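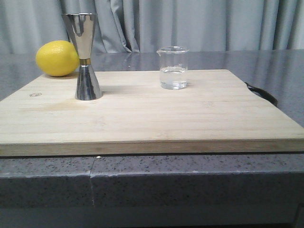
Lernmont Moves Measured Pours to an Automated Station

Jun 19, 2020

Shares 25 | Comments 16

Lernmont, the drinks supplier that prepares bottled cocktails for hotels and event halls, has put the measuring step at its Tichý kitchen under automatic control. The station, built by Skusex, handles liquid measures on the bench and keeps a record of each one. Staff who used to pour by hand now set up the bench, check the results and deal with anything the system rejects.

The change covers test batches only. Large batches are still mixed in tanks on the floor below, where dosing pumps have been in use for years. Test batches stayed manual for longer because the recipes change often and the volumes are small. A recipe developer may ask for the same drink five times in a morning with a slightly different amount of water in each.

Under the old method, one person poured, a second read the level and wrote it on a card, and the cards were typed up at the end of the shift. A review of 3791 cards found 718 with a missing or unclear entry. Most of these were harmless, but a batch with no usable record had to be repeated before the recipe could be passed on to production.
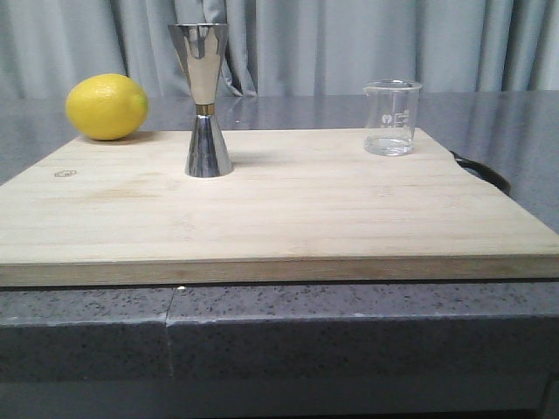 Lernmont Test Kitchen – Recipe Development

The bench layout is kept plain. A double jigger and a small glass beaker with a pouring spout stand on a bamboo board, with a lemon to the left of them and the front half of the board left clear. Operators set out the items in that order before each run, and the software, called Sidar, compares the layout with a stored one. If an item is missing or too far out of place, the run does not start and a message goes to the operator's screen.

Sidar accepts a fair amount of variation. Early versions stopped whenever an item had been turned or shifted slightly, which happened at nearly every setup. Skusex widened the limits in January, and stops of that kind are now uncommon. Polished steel remains harder for the system than other surfaces, as reflections shift with the light in the room. Clear liquid in clear glass is also slow to read, and the software takes several readings before it stores a level.

Amra Vukčević, who runs the test kitchen, said the work has become less tiring but asks for a different kind of attention.

"Pouring was repetitive, and by the afternoon people were making small errors," she said. "Now they spend that time looking at why a reading is off. Some of them like that better. Two asked to go back to mixing and tasting full time, and we arranged it."

No jobs were cut when the station came in, according to Vukčević. The second person on each bench, who used to keep the cards, has moved to tasting and labeling. Shift lengths are the same. Operators received 16 hours of training, split between setup and fault handling, and the pay grade for the post was raised one step after talks with the staff group.

Some tasks stay manual. Citrus is cut and pressed by hand, and its yield is weighed and entered by the operator. Glassware is washed and inspected by hand as well. Any recipe with cream or egg is measured the old way, as the level in the glass is hard to judge once foam forms. 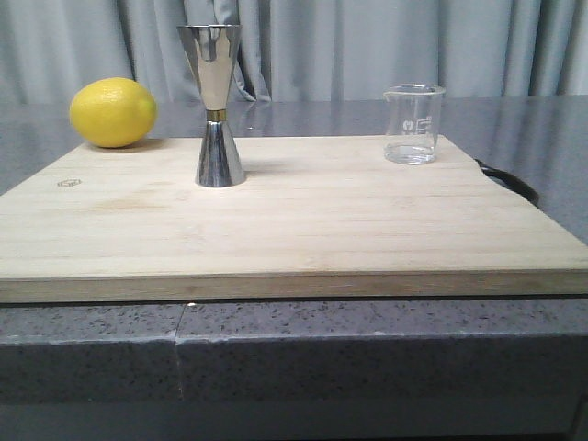
What Comes Next

A second station is planned for the same kitchen, with almost 25 recipes to be moved over in the first stage. Skusex is to supply a revised version of Sidar that lets operators change the layout themselves. At present a new layout has to be stored by a Skusex technician, and the kitchen has waited up to a week for a visit.

Vukčević has also asked for the stop messages to be rewritten. The current ones give a code and a position value – useful to the supplier, less so to a person at the bench with a batch waiting. A draft set in plain wording is being tried on the morning shift.

The paper cards will remain in the drawer as a fallback for days when the station is down for service.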